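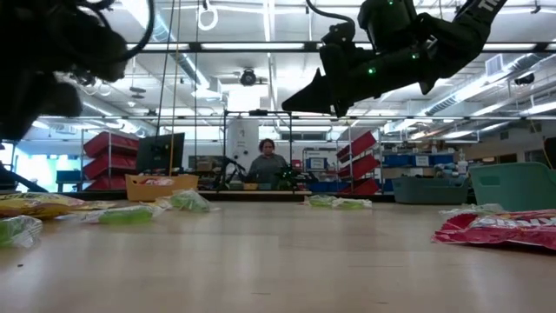 How many examples before it stops fumbling crinkly bags?

Solveig Halvorsen
Hiya all, second go at this as my first post vanished. We're teaching a two-arm setup to pick up snack bags and clear plastic packets off a table and drop them in a bin. I've got 173 good runs so far, all driven by hand. It's decent on the printed bags (yellow and red ones) but hopeless on the see-through ones with green stuff in, it closes on thin air next to them. Do I just keep going till I hit 3,000 or am I wasting my afternoons?? My wrists would like to know!

Randi Hägglund
Don't just pile up more of the same! We did 599 runs at Clesilmont and the first lot were nearly all easy bags, so guess what it learnt. I'd do 20 runs on clear packets only, retrain, look, then do another 20. Squash them, turn them over, shove two together, and move them between every run (I got lazy about that and paid for it). Keep the runs where you miss and then recover too, those helped us loads. Oh and check your lights, shiny plastic under strip lights is a pain.

kristiansen
more data always wins. just do the 3,000

jenum_rala
Agree with Randi. Are you saving the wrist camera as well, or only the fixed one? If it's only the fixed one I'd sort that before recording anything else.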